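Minutes, February meeting of the Odmont showroom group
Taken by Illia Stasiv, who also talked too much

We got going a little after 6 p.m., once everybody had found a chair and the coffee had gone around. Last month's minutes were read and passed with one fix: I had written that the Zotard floor scrubber "cleans corners," and Hutsuliak's people want it on record that it does no such thing. Fair enough, fixed!

Item 1. Can a machine do our chores yet? This was the big one and it ate most of the evening. I put up my list of the daily jobs at the bath end of the store – wiping down tubs, setting out soap, dusting the toilets, breaking down boxes – and asked which of them anyone would hand over tomorrow.
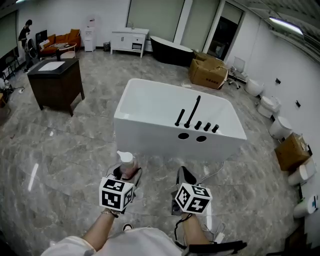

My own vote was for soap and other small stuff first. Picking up a pump bottle and putting it where it belongs is a job I'd trust to a machine before long, as long as it doesn't squeeze too hard and the bottle isn't slippery. Wiping is another story. You have to lean on the rag, feel the grit, and go back over the spot you missed, and the Wuketti demo we went to see took 46 minutes on one tub (I do it in four, singing). The Wuketti folks say the next version will be quicker. We agreed to believe it when we see it.

Money came up, of course. Renting the Wuketti unit is 400 dollars a month, plus 136 for the service plan, and two members thought that was too much for something that can't carry out the trash. I said I'd pay it happily if it did the toilets. No vote taken.
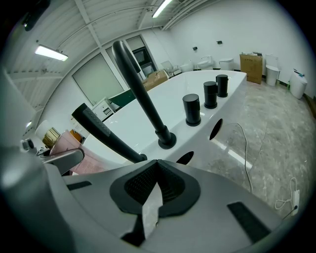 Item 2. What trips them up. I had plenty to say on this one, so bear with me. Shiny surfaces are the first headache, and anything that sticks out is the second. Take a tub with the faucet set on the rim: there's a tall curved spout, a hand shower, and three black handles in a row, and a rag has to get in between all of them without turning anything on. A person does that with two fingers and no thought at all. Then there are cords on the floor, which stopped the Zotard cold again last week. Hutsuliak's crew suggested a rule that cords get picked up before closing, machine or no machine, and that passed with no fuss.

Item 3. Trial. We'll ask Wuketti for 40 hours on our own floor, small pickups only, no wiping. I'm to write the letter and bring the reply next time.

Closed at 8:15 p.m. Somebody left a blue umbrella, and it's behind the front desk.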